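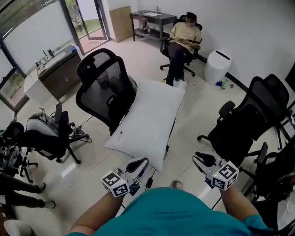
4.2 Where the pillow goes

I started this part of the study thinking it would be about chairs. We had mesh office chairs all over the Cisneros room, the black kind with tall backs, and I wanted to know how people at Kuveck picked one and whether they stuck with it. Then the diary slips came in and people kept writing about the pillow. I went back and recoded everything with the soft things (pillows, seat cushions, a rolled-up sweater in one case) as their own category, and it changed the whole section.

A quick reminder of the setup from Section 3. We had 15 people keeping slips through August, and I stopped collecting when we hit 100. A slip is one moment: you sit down, stand up or move something, and you write a line about it. Hagos Lencho and I each coded the full pile separately and then argued over the ones where we disagreed, which took most of a Thursday and a lot of coffee.

So, the pillow. It's a regular white bed pillow, and it is way too big for an office chair. Laid on a seat it takes over, and you can't really sit down without dealing with it first. I had assumed it was a back support. A few people did use it that way, but far more of the slips treat the chair as a place to keep the pillow. One person wrote "chair was taken" and when I asked who was in it, she said the pillow was. I love this slip and I've probably read it out at too many meetings.

What people did when they found a pillow on the seat they wanted fell into a few groups. Moving it to the next chair over was the big one. Some held it on their lap, mostly during long conversations, and wrote that they hadn't planned to. A smaller bunch just went and found another chair, even when they'd said in the first interview that they had a favorite! Hagos reads that last group as politeness. I think it's closer to laziness, and we have agreed to report both readings.

The seat cushion behaved differently. A flat gray cushion looks like part of the chair, and people talk about it like part of the chair. It hardly ever shows up in a slip on its own, and when it does it's because it slid. I went looking for any slip where somebody carried the cushion across the room the way they carried the pillow and came up empty.

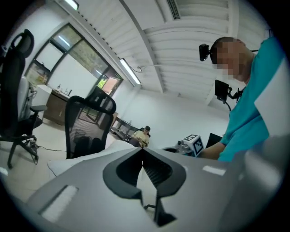

Reading time for this section: 4 min

Wheels matter here more than I gave them credit for. In the pilot at Ilisau the seating was mostly fixed benches, and a pillow left on a bench stayed on that bench. With rolling chairs the pillow travels. Someone pushes a chair aside to get to the desk, the pillow goes along for the ride, and the next person finds it by the window or over near the wall with no idea who put it there. Several slips are really about this kind of drift. The writers sound puzzled, and a couple sound a bit annoyed.

Armrests come into it too. They hold a big pillow up at an angle, so that it sits across the seat with a corner sticking out, and people described it as "in the way" much more often in that position. I tried to score how in-the-way it felt by having people mark a line from 0 to 100, but the marks were all over the place and I wouldn't hang anything on them. The full set is in the appendix for anyone braver than me.

One more thing before the layout. People walked through the room a lot while others were sitting, and they tended to stop and stand near the chairs, talking, holding whatever they had in their hands. I coded these as "standing visits." They rarely led to sitting down. When I asked why not, the usual answer was that sitting would make it a meeting. Figure 4 gives an idea of how the chairs and the desk relate on the brick wall side, where most of the standing visits were logged.

Figure 4. Black mesh office chair with a tall headrest, just beyond the white desk. Brick wall in the background.

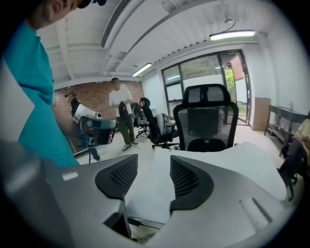 4.3 Chairs with and without a headrest

Back to the thing I set out to study. The question I get most from people who have read a draft is whether the headrest made a chair more popular, and the slips only half answer it. People mention headrests when they talk about resting, looking up, or waiting for something to load. They don't mention them when they explain why they sat down. The reason given then is nearly always distance: it was the closest chair and it was free.

I ran the same slips through Wevine, our tagging sheet, with distance taken out, to see what was left over. What was left was mostly habit, plus the light from the window side in the late afternoon. Two people said they avoided the headrest chairs because of ponytails, a point Hagos and I would never have come up with on our own, and I've added it to the question list for the next round.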